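Clumgate Pocket Scanner: Four Months of Local Alerts
By Katalin Csonka
1/23/26

I bought the Clumgate in August, after a Guard convoy closed the Lundisetti bridge for most of a morning and the county's text alert reached me at lunch. It cost $167. It picks up weather radio, county emergency broadcasts and any unencrypted public safety channels in range.

Setup took 30 minutes. You type in a ZIP code and the scanner loads the local list, which for Sirside included two channels the county dropped years ago. I deleted them by hand. The manual covers this on page 4, in very small print.

Reception is good. From my kitchen I get the Nigatu fire tower clearly, and the weather alerts come through before my phone buzzes – sometimes by several minutes. During the December ice storm I heard the shelter at the armory open well before it was posted online.

The speaker is the weak part. Voices sound thin at low volume and the fan in my laundry room drowns them out completely. Turned up, it rattles. 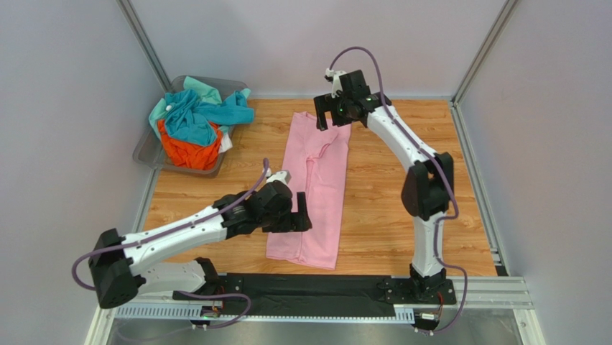
Pink garment on the wooden surface, laundry bin in the back corner.

Battery life is fair. The box claims 30 hours and I get closer to a full day with the screen dimmed. The memory holds 700 channels, far more than anyone in this county needs.

Police traffic in Sirside is encrypted, so check your own area before paying for this. For storms, road closures and fire calls it does the job. I'd buy it again at the same price – with a cheap outside speaker added to the order.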